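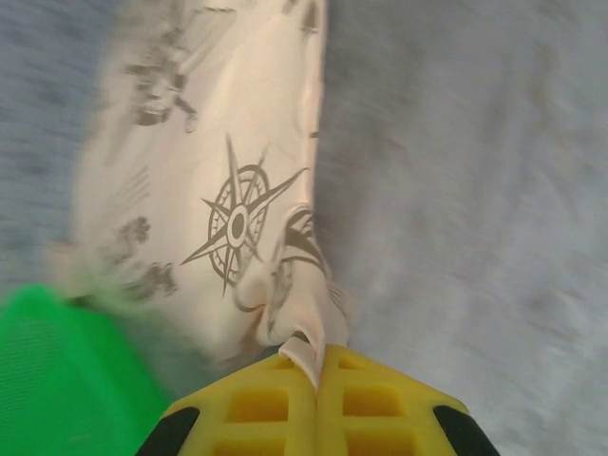 Manipulation de textiles : comparatif de doigts de préhension sur le poste bi-bras

L'équipe Petomness a terminé en avril la première série d'essais comparatifs sur la saisie de tissus souples. Deux jeux de doigts étaient en lice : les Dallier, rigides, à surface de contact rainurée, et les Csizmadia, déformables, dont la pointe se referme progressivement sous l'effort. Les deux se montent sur la même interface, ce qui a permis de conserver les bras, le câblage et les caméras de poignet sans modification entre les séries.

Le protocole, rédigé par Bianka Gál, comporte 888 prises réparties à parts égales entre les deux jeux. Chaque prise suit la même séquence : approche verticale, fermeture, levée, maintien de sept secondes, dépose. Une prise est validée si le tissu reste tenu pendant tout le maintien. Un pli supplémentaire entraîné par les doigts est consigné à part et ne compte pas comme un échec.

Sur les coins et les bords libres, les écarts entre les deux jeux restent faibles. Sur un pli situé au milieu du vêtement, les Csizmadia prennent l'avantage : le tissu remonte entre les pointes sans que la pince ait à descendre jusqu'au plan de travail. Les Dallier exigent une consigne de hauteur plus serrée et touchent plus souvent la table. En revanche, ils relâchent mieux. Avec les Csizmadia, il a fallu ajouter une ouverture en deux temps, le tissu fin ayant tendance à rester accroché à l'une des pointes lors de la dépose.

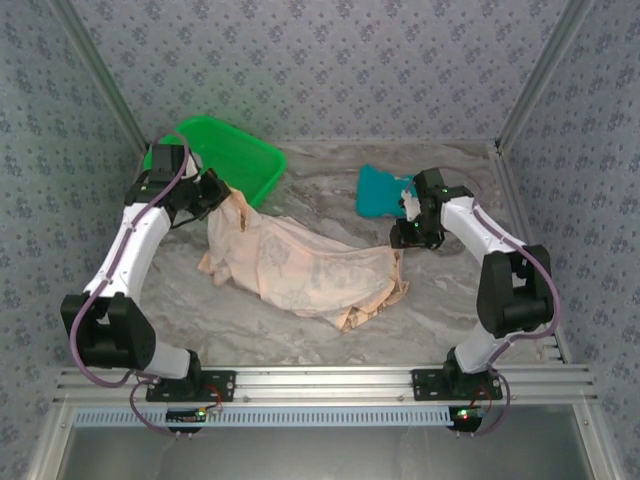 Poste bi-bras : le vêtement est soulevé par un coin avec la pince gauche.

Côté commande, Dezső Erdős a remplacé le seuil d'effort fixe par une rampe gérée dans le contrôleur Orex. La fermeture s'arrête désormais sur la dérivée du courant moteur et non sur sa valeur absolue. Le réglage est commun aux deux pinces, avec une correction d'offset propre à chacune. Le temps de cycle augmente de près de 10 % — un surcoût jugé acceptable à ce stade, la cadence n'étant pas un critère de la campagne.

La vue de poignet reste le point faible. Pendant la levée, le flou de mouvement dégrade la détection du bord et les imprimés compliquent encore la segmentation : un trait sombre près d'un pli est facilement pris pour une arête. Jaime Bragança a testé trois durées d'exposition. La plus courte donne les contours les plus nets, mais elle demande un éclairage que le poste n'a pas aujourd'hui. En attendant, l'estimation de pose du vêtement est faite avant la levée, puis gelée jusqu'à la fin du maintien.

Autre limite relevée pendant les essais : la coordination des deux pinces au-dessus d'une même zone. La distance de garde entre les boîtiers avait été fixée de manière prudente, et le planificateur refusait une partie des prises rapprochées. Elle a été réduite après recalage des deux bases sur le rail. Les trajectoires concernées sont encore exécutées à vitesse limitée.
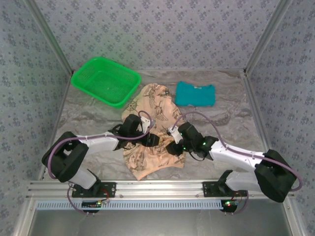
Peut-on monter un jeu de doigts différent sur chaque bras ?

Le contrôleur l'accepte, à condition de déclarer séparément la longueur d'outil et l'offset de courant de chaque pince. Cette configuration n'a pas été évaluée dans la campagne et les résultats ci-dessus ne s'y appliquent pas.

La suite portera sur l'usure des surfaces de contact et sur des tissus plus épais. Les fichiers de configuration et le tableau complet des prises sont sur le partage du projet, dossier « doigts ». Pour réserver un créneau sur le poste, s'adresser à Kornél Halász.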